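How Robots Learn From Examples

A reading page for young scientists, from the Kusum Learning Center

Imagine that you have never picked up an egg. Someone could write you a long list of rules: move your hand forward, open your fingers, close them gently, lift. Even with the list, you might break a few eggs. Most people learn a job like this by watching another person and then trying it.

Many robots are now taught in a similar way. The computer program that guides the robot is called a learning system. It studies a large number of examples and looks for patterns in them. The examples are called data, and the work of gathering them is called data collection.

What is an example?

At the Kusum Learning Center, one example is a short recording of one small job from start to finish. The job might be "put the eraser in the cup" or "move the clip next to the notebook." A person guides the robot through the job while a camera records what is on the table. At the same time, the computer saves how the robot moved. Later, the learning system can match what the camera saw with what the robot did.

Each example also needs a label. A label is a short sentence that tells what job was done. Without it, the learning system would have pictures and movements but no way to connect them to words.

The table project is called Lungu. It is led by Elsie Tindall, and the recordings are made by Khải Thân and Liam Bloxham. A full set for one job has 77 examples. That may sound like a lot for moving one eraser, but a learning system needs to meet the same job many times before it can do it well.

Why use so many different things?

The objects used in Lungu come from kitchens, desks and toy boxes. They are chosen because they are different from one another. A stapler is hard and has a long, narrow shape. A cupcake mold is open at the top. A rolling pin can roll away if it is pushed from the side, and a binder clip is small enough to be missed.

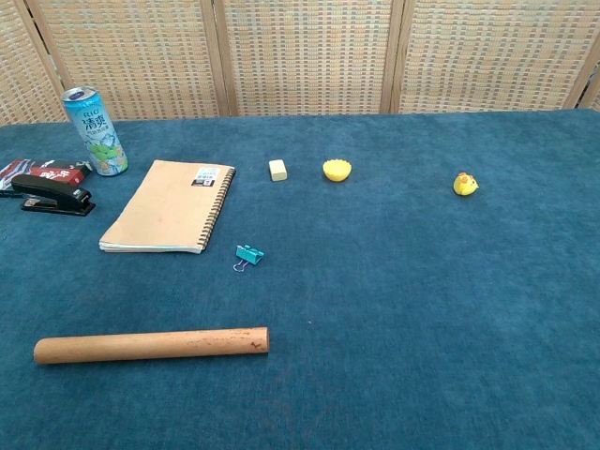

Kusum Young Science Reader, Issue 18, page 15

On this table, a yellow duck sits well away from the yellow cupcake mold. The two share a color, but they have very different shapes. If a learning system had only ever seen one yellow thing, it might decide that "duck" simply means "yellow." Seeing both helps it learn that the shape matters too.

The eraser and the notebook are another useful pair. One is a small block and the other is wide and flat, so a robot cannot hold them in the same way. The notebook also lies at a slight angle. Things in real homes and classrooms are seldom perfectly straight, and the examples should show that.

Moving things around

After each recording, the objects are put in new places. Suppose the duck were always on the right side of the table. The learning system might learn to reach to the right every time, without looking for the duck at all. It would seem very clever until somebody moved the duck.

The cloth under the objects can be changed as well. One week it may be blue, and another week it may have stripes. The lamps are sometimes turned up or down – a shiny can looks quite different in bright light.

Checking the work

Carol Cheetham checks the examples before they are used. She watches each recording and reads its label. If the label says "clip" and the robot moved the eraser, the label must be corrected. If the camera was blocked, the recording is taken out. In the first set of 77 examples for the eraser job, 61 were kept and the others were recorded again.

Mistakes are not always thrown away. When a robot drops something and then picks it up, the recording can show the learning system how to recover. These examples are marked and kept in a separate group.

Words to know

Data: information that has been collected and saved.
Label: words that tell what an example shows.
Learning system: a computer program that improves by studying examples.
Pattern: something that happens again and again in a way that can be noticed.

Try it yourself

Work with a partner. Choose five small objects and place them on a table. Ask your partner to close their eyes, and then give spoken directions for picking up one object. Write down each direction you used. Move the objects and try again. Which directions still work, and which ones need to be changed?

Classes may send their written directions to Wolfram Ackermann in the Kusum education office. Selected pages will be printed in the June issue.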